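Ticket Sales and Set Lists at a Small Music Venue: A Study of Dadus Hall

Music Business Practice, Project Report
Submitted 18th November

1. Background

Dadus Hall is a live music room in Drernau. It books mostly rock and folk acts that are on their second or third time around the touring circuit, and a fair share of its calendar is made up of anniversary shows, where a band plays one of its old albums from start to finish. The project asked whether those shows sell differently from ordinary concerts by the same kind of act, and whether people leave them more satisfied.

I chose the subject after working the coat check there in September. The hall let me use its box office records for one season on the condition that I did not print ticket prices or fees paid to the bands.

2. Method

Two sources were used. The first was the box office record, which gives the date of each sale and the final attendance. The second was a paper survey handed out at the doors after the show. The survey had four questions and a blank space for comments. I collected 93 completed forms.

I picked 6 concerts to compare. Three were full-album shows and three were regular sets. All were on weekend nights and all had one opening act. The full capacity of the hall is 765 with the floor seats taken out, and all of the shows used that layout.
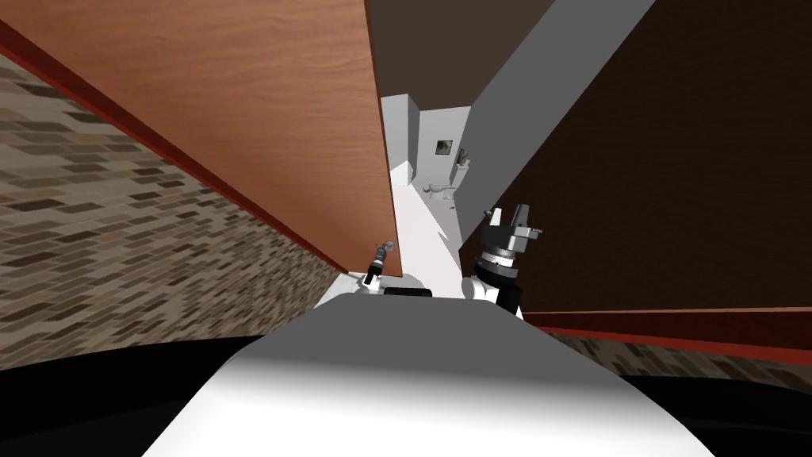
Figure 1. Robot with two grippers, simulated view.

3. Results: sales

The best attended of the concerts was a full-album show by Altıntaş, a five-piece that plays long instrumental rock. It drew 582 people. The weakest was also a full-album show, by the folk duo Forneck, so the format alone does not explain the difference.

The timing of sales was more consistent. For the album shows, most tickets went in the first two weeks after the announcement, then very little happened until the day of the concert. For the regular sets, sales were slow at first and picked up in the last ten days. The box office manager said this matched earlier seasons, but I was not able to check those records.

Posters for the album shows used the original cover art. Posters for the regular shows used a band photo. I did not test whether this made a difference, and it should be kept in mind when reading the sales figures.

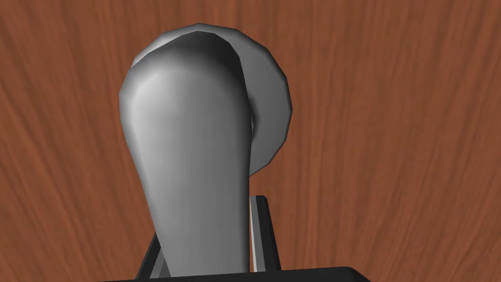
4. Results: survey

Most people who answered said they already owned the album being played. Those who did not own it had usually come with somebody who did. Satisfaction was high for both formats. The main complaint at the album shows was that the strongest songs came early in the night, as they do on the record, and that the second half dragged. At the regular sets the main complaint was the opposite kind, that a favorite song had been left out.

Several comments were about the encore. Forneck did not play one after their album and three people wrote that they had expected it. Altıntaş came back for two newer songs, and the comments on those were mixed. One person wrote, "Good but I was ready to go home after side two."

Sound was mentioned more often than I had planned for. The bass is heavy under the balcony and people standing there gave lower scores at every show. A future survey should ask where the person stood.

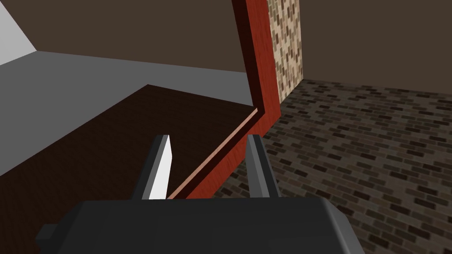 5. Limits of the study

The sample is small and comes from one hall. People who stop to fill out a form on the way out are probably happier than people who hurry to the parking lot. Two of the regular concerts were on the same weekend as a street fair in Drernau, which may have pulled down walk-up sales.

6. Recommendations

The hall should announce full-album shows early and spend most of the advertising money in the first two weeks. It should print on the ticket page whether other songs will be played after the album. For regular sets, the money is better held back until the last ten days.

The survey form and the sales table are in the appendix, which is kept with the printed copy in the department office.

Contact the department office | Copyright Music Business Practice | Back to top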